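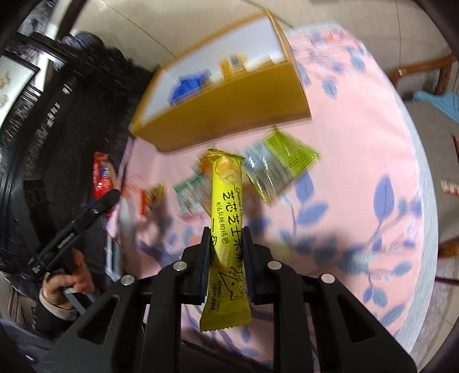

I have been promising a post about the snack box for weeks, ever since I mentioned it in passing and three of you emailed to ask what on earth I was on about. So. The snack box is a thing in our house, it has been since January, and it lives on the round table with the pink cloth, the one with the blue and lavender leaves that I swore I'd only use for best. It started as a yellow cardboard box that was too nice to flatten for the recycling, all clean and white on the inside, and I put a few packets in it to get them off the worktop. Now it gets tipped out and sorted and filled up again, and everybody has Opinions. Top of the pile at the moment are the long yellow cheese ones, with the little cartoon wedge of cheese on the packet and a window near the top so you can see the golden puffy thing inside. They're rice crackers with a cheesy middle and I could eat them until I was ill. I have nearly done so!

Where do they come from? Mostly from Skirbridge. There's a shop up past the bus station, next to the place that does keys, and it has one long aisle of nothing but crackers and sweets and seaweed and jellies. I can't read a word of most of it. I go by the pictures, and by asking the girl on the till, who is very patient with me and only laughed the once (I'd picked up fish food, in my defence it had a very jolly prawn on it). I spend £12 a go, that's the rule, and I walk there and back so that I can tell myself it evens out.

The sorting is the bit I like best. I know how that sounds. But there's something lovely about having all the packets out on the cloth at once, the greens and the reds and the oranges, and deciding what goes back in the box and what gets eaten now. My system, such as it is:

Anything crunchy and savoury goes at the back, standing up if it will. Sweet things go at the front where I can keep an eye on them. Anything that's gone a bit crushed comes out and gets eaten straight away, and yes, I have been accused of crushing things on purpose. Anything with 2 in the same wrapper has to be shared. Anything very spicy goes in a bowl on the shelf with a bit of red string tied round it, after what happened to my brother-in-law at Easter.

I did try to be more organised. I bought one of those divided trays when we were over in Wiltham, very smart, little compartments, and it was hopeless. The long packets wouldn't lie flat and the round ones rolled about and it took up half the table. It's got buttons in it now. Back to the cardboard box, and I don't think I'll be swayed from it again, though one corner is starting to go and I may have to do something with tape.

Safta Stanciu from over the road came for tea last week and went through the whole box like a customs officer. She doesn't hold with cheese in a cracker. She says a biscuit should be a biscuit, and then she ate four of them and took one home in her handbag. She's promised me her recipe for the salty caraway sticks her mother used to make, so if I can get her to write down proper amounts and not "enough flour" I'll put it up on here. I've got high hopes. I've also got a jar of caraway seeds from about the time we moved in, so perhaps a new jar first.

A few of you asked what else I'd recommend. The green packets are usually seaweed and you either love it or you don't. (I do, the rest of the house doesn't, so that works out nicely for me.) The orange ones vary. I had some that were like sweet prawn crackers and some that tasted of nothing whatsoever. If you see the cheese ones, buy two, as they go quickly and the shop was out of them for most of the summer.

Oh, and for Pam in the comments who wanted to know about the tablecloth: charity shop, I'm afraid, so I can't tell you where to get one! It washes beautifully. I do it at forty and hang it out while it's still damp and it hardly needs the iron. Crumbs shake straight off, and believe me it's been tested.

Next time I'll finally do the post about the chair covers. I know. I said that last time.

Posted October 17, 2019

Print this post
Email this to a friend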